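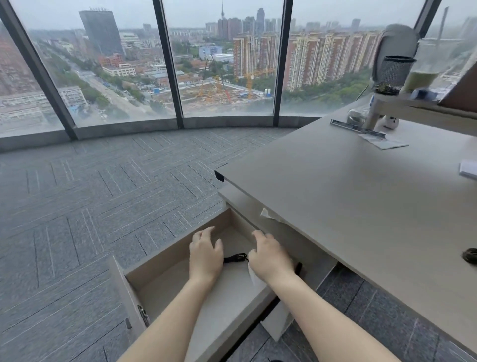 Janvier, chez moi, c'est le mois des tiroirs. Pas des bonnes résolutions (j'ai arrêté, ça me déprime), mais des tiroirs de bureau, ceux qu'on ouvre douze fois par jour sans jamais regarder dedans. Chez Zasier, on m'a demandé de parler rangement dans cette lettre et j'ai dit oui tout de suite, parce que j'adore ça ! Le principe tient en une phrase : on vide, on essuie, et on ne remet que ce qui sert. Un tiroir comme celui-là, beige clair, peu profond, avec juste un câble noir enroulé au fond et un mouchoir blanc tout froissé contre la paroi, c'est déjà presque gagné. Le mouchoir, poubelle. Le câble, c'est une autre histoire.

Les câbles, donc. On les garde tous, « au cas où », et le jour où on en cherche un, c'est forcément un autre qu'il faut. L'an dernier j'en avais 36 dans une boîte à chaussures, dont un bon tiers pour des téléphones que je n'ai plus depuis longtemps. Maintenant je colle une petite étiquette près de la prise, avec le nom de l'appareil – si je ne sais pas quoi écrire dessus, il part au bac de recyclage du rez-de-chaussée. Ça fait un peu mal les premières fois, et puis on s'y habitue.

Pour le dessus du bureau je suis beaucoup moins sévère. Une règle en métal, un pot à crayons, un rehausseur en bois sous lequel on glisse une figurine blanche ou une petite boîte, moi je trouve ça très bien, ça donne envie de s'asseoir. Je fais quand même la chasse aux gobelets (je suis la première coupable, avec mes thés glacés de chez Tunolia que je ne finis jamais) et aux piles de papier qui montent, qui montent... La mienne est arrivée à presque 100 feuilles avant que je me décide à trier, et dedans il y avait encore le menu du pot de mai !

Si vous voulez vous y mettre, il reste des séparateurs de tiroir Skodico à l'accueil, côté salle Caldeira. Servez-vous, et rapportez ceux qui ne vont pas en largeur, ils feront le bonheur de quelqu'un d'autre. Le mois prochain, je m'attaque à l'armoire à fournitures – et là, j'aurai besoin de bras.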